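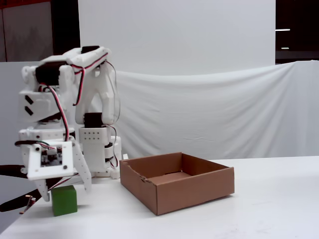 **What do you do with shallow cardboard boxes once the flaps are off?**

Posted by Dakside

I keep small parts and the kids' little blocks in open boxes on my white work table, and by Wednesday the walls are always leaning out. I like them low so I can see what's in there — a deep bin just turns into a junk pit for me. Is there a way to make plain brown cardboard last, or should I give up and buy plastic?

**Weveck**

Don't buy plastic yet! I've had one going since December. Run a strip of paper packing tape over the top rim, half inside and half outside, then do the corners the same way, 2 layers if you're rough on them like me.

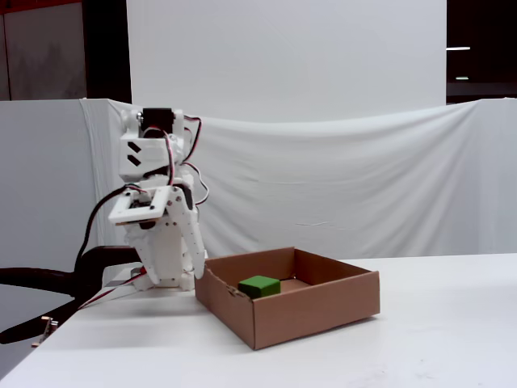
Check the crease where the flaps used to fold, too. Mine always went soft there first, so now I press the tape down hard with the back of a spoon. And if you drop stuff in from above, lay a piece of felt in the bottom (so much quieter).

**Gallagher**

just get new boxes, they're free at the grocery store

**Balach**

I'd go with the tape, but cut a second piece of cardboard for the floor. I cut mine 11 inches square and it stopped the sagging. Small blocks are fine, but don't try it with screws — I put a whole jar of them in one and the bottom fell out on the stairs.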